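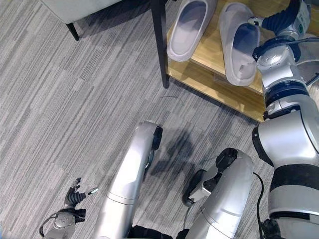

A shoe rack is a piece of household furniture for keeping shoes, slippers and boots off the floor. It usually stands in a hallway, porch or bedroom, near the place where shoes are taken off. The simplest kind has two shelves, one above the other, held up by legs or side panels.

Construction

Shoe racks are made of wood, metal, plastic or a mixture of these. Wooden shelves may be solid or slatted. Slats let air move around the shoes and allow grit to fall through, while a solid shelf is easier to wipe and gives better support to narrow heels. Racks on legs leave a gap underneath for sweeping. On carpet, small feet can sink into the pile, and a tall rack may need fixing to the wall.

Use

The top shelf is generally kept for footwear in daily use, such as slippers, as it can be reached without much bending. Heavier shoes and boots go lower down, where their weight helps to steady the rack. Pairs are stored side by side, with either the toes or the heels facing out. Wet shoes are best dried before they are put away, and a tray is sometimes placed on the bottom shelf to catch drips.

A chair or low stool is often kept close by for putting shoes on.

Related furniture

A shoe cabinet has doors or tilting drawers and hides its contents. A shoe bench combines a rack with a seat. Boot racks hold wellingtons upside down on pegs and are more common in porches and utility rooms.

See also

Boot jack
Coat stand
Shoe tree
Slipper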